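Club de Robótica Kelemen: doblar ropa con pinza

Desde febrero, el grupo de los mayores trabaja en la tarea que salió elegida para este curso: doblar ropa. Los alumnos usan una pinza de mano y graban cada intento en su propia casa, con prendas de diario. El objetivo es llegar a 200 grabaciones antes de la muestra final. A 1 de mayo de 2024 hay 103 en la carpeta compartida.

Las camisetas de algodón se dieron por terminadas antes de Semana Santa. Ahora tocan las prendas infantiles de tejido blando, que piden cerrar la pinza más despacio y coger la tela por una zona ya enrollada. 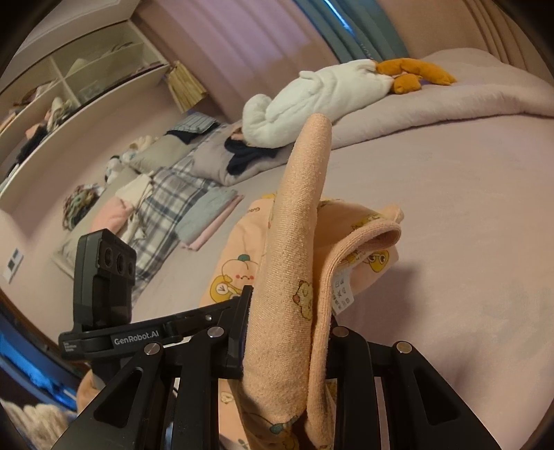
Prenda infantil de color melocotón sujeta con la pinza, sobre la cama.

Cada grabación se entrega con una ficha: tipo de prenda, superficie y número de agarres. Faltan 12 fichas por completar. Las que lleguen sin el dato de la superficie se devolverán.

Hay 2 pinzas en préstamo y se reservan en la hoja del aula Visby. Se ruega devolverlas con el cargador y dentro de su funda. Quien quiera incorporarse al grupo puede apuntarse en la secretaría del club.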